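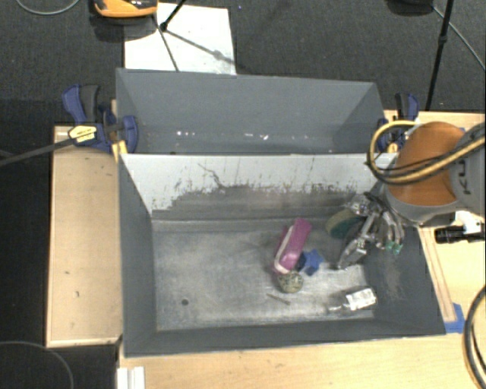

Truvside Seed Library: progress to May 3, 2018

It's been a cracking few months and we're delighted to share where your grant has got us. Since February we have handed out 653 packets of seed, 411 of them to people borrowing for the first time. Runner beans went first (they always do!), with the old Ikow pea close behind.

The Curero branch opened in the back of the bakery and already has 12 regular growers swapping seed and advice over the counter. We had hoped to have Akande running by now as well, but the damp in the storeroom has held us up — the new shelves go in once the wall is replastered.

Spending is on track. Envelopes and labels came to £564, a little under budget, and we'd like to put the difference towards a second drying rack if you're happy with that.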